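Right hand drops or fumbles parts over the belt after a couple of hours of sorting

Asked by Jucélia Conceição in Robots and Automation
Viewed 1,180 times — 2 answers

Hello everyone, and thank you in advance for your patience, because I am fairly new to this and I tend to explain too much!

We have a two-armed Kustari set up at a small belt, sorting black metal fittings into blue bins. It starts out beautifully. Then, after a good stretch of work (usually before lunch), the right hand begins losing parts. It closes, it lifts, and the piece slides out past the thumb and lands back on the belt or, worse, goes down between the rail and the bin. The left hand runs the same program and has dropped nothing since April.

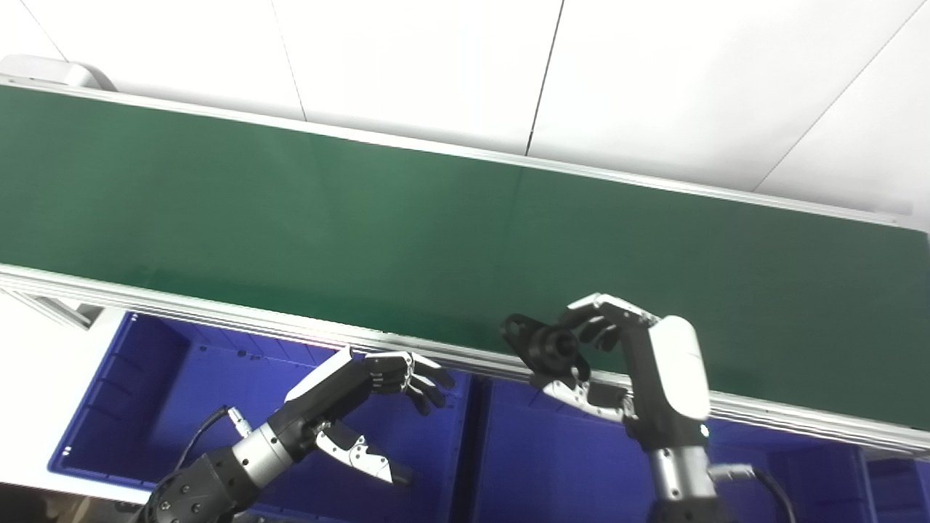

No error comes up when it happens. The controller thinks the grip is fine and carries on with the whole motion, opening its fingers over the bin as if it were letting something go. I have wiped the fingertips, lowered the speed by 20 percent and rerun the hand calibration, all of which helped for a morning and then didn't. I did have a part land on the floor by my foot last week, so I would really like to understand this before somebody gets a pinched finger reaching in after one. 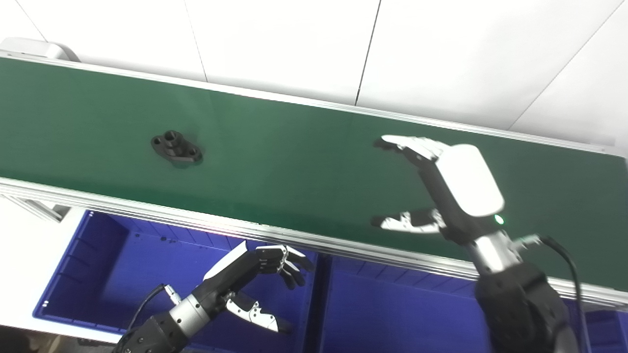
Right hand open above the belt, with a fitting lying on the green surface.

Has anybody seen this? Could it be the thumb?

2 answers

Ivar Hovland
Accepted answer

Hi Jucélia, and don't worry about the length, I'm no better. I had almost the same trouble on ours and I would look at the thumb first. Run the hand warm, stop it, put the cell in its safe state with the power locked off, and then move the thumb gently side to side. Ours had a little play at the base joint that simply wasn't there first thing in the morning. The set screw was backing out as everything heated up. Calibrating cold hides it completely, so you get your one good morning and then you're back where you started.

Tighten it to what your manual gives — please don't guess, I cracked a housing that way — and recalibrate after the hand has been working a while. If the play is still there, the joint probably wants replacing. Hedden did ours.

Separately, turn on the grip check after lift, if your version has it. It makes the arm stop when the fingers close further than they should. And do make it a rule that dropped parts stay where they are until both arms are stopped and locked off. The pause button is not enough for reaching in. I know it feels silly for one little fitting, but they move again faster than you'd think.

skesau_dan

Could be the cable too. Ours rubbed at the wrist and the hand went weak. Or just turn the grip force all the way up, worked for me

Comment from Ivar Hovland: I'd be careful with full force, it will wear a loose thumb even faster. The cable is worth a look though.

Comment from Jucélia Conceição: It was the thumb! Loose when warm, just as you said. Tightened and calibrated warm, and it has gone 2 full shifts without a drop. I've ordered a spare joint from Krūmiņa anyway, and the lock-off rule is now taped up by the belt. Thank you so much, both of you.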